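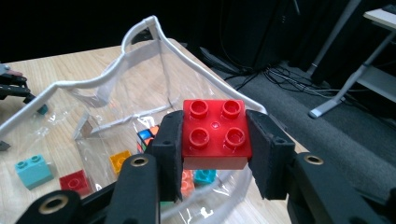 Block sort, evening session, April. Entered 8:40 p.m. at the table.

Inventory first. The stock on the list is 232 pieces, all from the Woletti starter line, the large format for small hands. Four-stud and two-stud make up most of it. The studs are hollow, so dust collects in them and a cloth won't reach it. I use a dry paintbrush, 3 strokes per stud, then tap the block upside down on my palm.

Storage is the clear type with the white piped rim. I bought these from Grandedport last year for sweaters. Wall thickness is adequate. The piping keeps the mouth from collapsing while blocks go in, but it also makes the empty bag spring open, and it can't be folded flat without a weight on top. Color can be read from outside, and that was the main requirement. The canvas Rinditent sack failed on that point. Every request for a green one meant tipping the whole sack onto the floor.

Tried sorting by color in the first pass. Abandoned. The multicolored ones don't belong to any color group and I wasted time deciding. Second method: sort by stud count, ignore color. Faster, and it matches how they get used, as the tall builds take four-stud at the base and two-stud near the top.

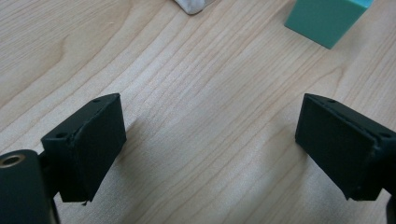 Page last changed: April, 9:52 p.m.

Table surface. Grain runs on the diagonal and crumbs lodge along it, so I wipe with the grain and then once across. Damp cloth, no spray. Babar Zaidi lent me a bottle of Mạch polish in the winter and it left a film that the blocks skated on. Took two washes to remove. Returned the bottle.

Noted a few wavy figures in the wood that I'd taken for water marks. Rubbed one with a thumb and then with a cloth. No change. It is pattern. Removed from the repair list.

Shortfall against the list: 21 pieces. Checked under the radiator, the couch cushions and the toy stove. Recovered 8, mostly two-stud. The rest are probably at my sister's, where the long wall was built at New Year. Will ask her to check the bath toys.

Open items: label for the bag (masking tape peels off this plastic, try a luggage tag). Second bag for the wheels and flat plates, same size. Brush needs replacing, bristles shedding into the studs. Tea went cold twice.

Search this diary: type a word or month

2 comments | 3 shares

Recent entries
Shelf brackets, second attempt
Radiator key, where it is kept
Sweaters: what went into which bag
Descaling the kettle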